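Monday evening, August

Back at the bench after a long weekend, and I was so happy to be there that I forgot to eat lunch until nearly three. I spent the whole day with the two hand-held grippers, the Tostura and the Zastitz, going back and forth between them like somebody buying shoes. The Zastitz is lighter, 500 grams with its camera on, and my wrist is very grateful for it. But oh, the Tostura has such a nice trigger! It closes slowly if I want slowly, and I never feel I have to fight the spring.

I gave most of the afternoon to the bamboo box with the glass lid, the one with the little chrome hinges. I do love that box. It's a fair test too, with a lid to lift and a divider inside, so the fingers have to mind where they go. I did 13 rounds with each gripper before my hand got tired and I went off to find tea.

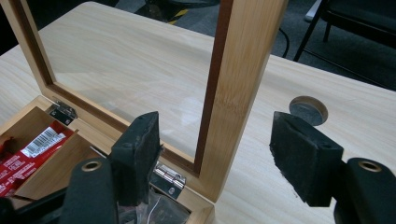 Before bed, notes to myself

The foam pads are getting scuffed and ragged at the edges, so I'd like to order new ones and try them side by side with the old. I keep wondering how clear glass will look to the Drerkano camera, with the table grain showing straight through it (and my smudges, I really must wipe the lid). Up to 200 more rounds this week if I'm good about it. I also want to put the Gentile controller back on the arm and see if it's as jumpy as I remember. My shoulder is sore, the good kind, and I'm going to sleep.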